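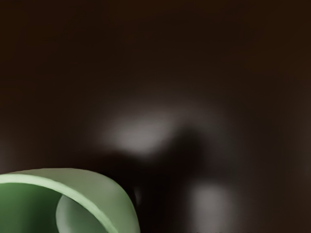
Home Shop Tables Care FAQ Contact

Table Care FAQ

Updated Monday, October 30, 2023 by Carla Nseir
14 comments | 3 shares

Quick answers to the stuff that fills up the Semaan inbox. Will add more when there's time. If yours isn't on the list, check the comments first, Issa answers most of them.

How do I know if my table is oiled or lacquered?

Drop of water on the underside, leave it ten minutes. Soaks in and goes dark = oil (or bare wood, or very tired oil). Sits there in a bead = lacquer or varnish, probably. Fresh oil beads too, so if you oiled it last week the test won't tell you much. Anything bought from us before the Plallow line is lacquer. Plallow and Brutley tables are both oiled.

What do I clean it with day to day?

Damp cloth, then a dry cloth. Drop of dish soap if it's greasy. No spray polish please. The silicone ones are the worst, they get into the wood and then new oil won't take and you get little craters all over. Had a Brutley come back last spring like that and it took Issa two full sandings to get past it.

White ring from a mug, is it ruined?

No. White means moisture in the finish and it's usually near the surface. On oil, try a bit of Kilora on a soft cloth, rub with the grain, leave overnight. On lacquer, a hair dryer on low and some patience, keep it moving. Sometimes they fade by themselves over a week or so.

And a black ring?

Different problem. That's water plus metal, or plus the tannin in the wood, and it's deeper. Sanding or oxalic acid. If you haven't used the acid before, call us first. Gloves, glasses, open window, rinse it properly.

How often should I re-oil?

A dining table that gets used every day: twice in the first year, then once a year after. Side tables can go longer. A coat of Kilora lasts up to 12 months on a table that isn't in full sun. Go by the look of it more than the calender. Dull, dry, a bit rough under your hand = time.

How do I put Kilora on?

Clean and dry first. Thin coat with a lint free cloth, with the grain. Wait 20 minutes. Wipe off everything that's still sitting on top, and I mean everything, sticky tables are nearly always oil that wasn't wiped. Second coat next day if it still looks thirsty. Don't put anything on it for a day, no tablecloth for a week.

IMPORTANT: oily rags can catch fire on their own. Lay them flat outside to dry, or soak in water, before they go in the trash. Don't leave them balled up in the garage.

What grit?

Light refresh, 300 or the closest your store has (usually 320). Scratches you can feel, start at 120 and work up. Always with the grain. Don't go much finer than 320 before oil or it just sits on the surface.

My dark table shows every crumb. Normal?

Yes. Dark brown shows dust, crumbs, flour, dried water drops, all of it. Low sun makes it worse. A satin finish hides more than a gloss one, and a dry microfiber once a day is about all you can do.

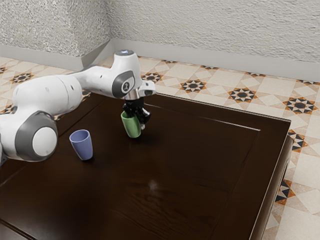 Dark brown wooden table.

Can I make a dark table lighter?

Depends if the color is in the stain or in the wood. Stain can mostly be sanded out of solid wood, though never out of every pore. Veneer, don't try, you'll go right through. Walnut gets lighter by itself with sunlight, cherry goes the other way. Move your lamps and bowls now and then or you'll have their outlines forever.

Do plastic cups and placemats leave marks?

Cups, not unless they're wet or hot underneath. Soft vinyl placemats can, the plasticizer leaches into the finish and it goes gummy. Felt, cork or cotton is fine. Same goes for those rubber feet on lamps and speakers, stick a felt dot on them.

There's a crack at the end of the top. Help

Small ones come and go with the heating. Winter air is dry, wood shrinks. Watch it until May, if it's still open then send us a photo with a ruler next to it. Please don't fill it in January, the filler gets squeezed out when the wood swells back. Keep the table a few feet from radiators if you can.

The legs wobble

Tighten the bolts, half a turn each, going around twice. Still wobbling? Could be the floor. Turn the table around and see if the wobble moves.

Do you refinish tables you didn't make?

Sometimes. Solid wood only. Send pictures of the top, underside and edges. Wait is currently 2 months and Issa Haddad does all of them himself so there's no rush option, sorry.

Do you ship Kilora?

Lower 48 only, ground. It's flammable so no air mail. Lost the lid? We have spares, just pay teh postage.

Share Print 14 comments

Related
Oil or lacquer: which one for a kitchen table
Getting candle wax out of wood grain
Plallow assembly sheet
Brutley extension leaf, how to store it
Wobbly chairs, part two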